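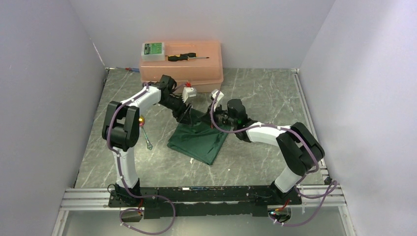

Lid shut, screwdriver on top, green cloth out on the floor.

Terno toolbox, small, pink. Bought it for 11 quid after Nabil Sabbagh went on about his. Had it since July.

Good: lid closes flat so you can park a screwdriver up there while you work. Ridges help a bit. Colour is great, can't lose it on a grey floor. Handle on the front is comfy enough with 5 kilos in, wouldn't go heavier.

Bad: the latch. Stiff as anything, broke a nail on it teh first week. No tray inside either so small bits end up at the bottom. My old Arkley had a tray, and cost less.
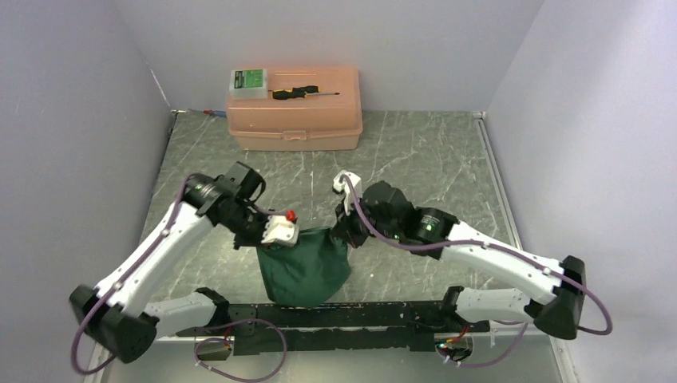

Ridged lid and the latch strip along the front.

Zaugg do a bigger one, havent tried it. For a few screwdrivers and a tape measure this does the job. Four stars, would be five with a better latch.

13 January 2023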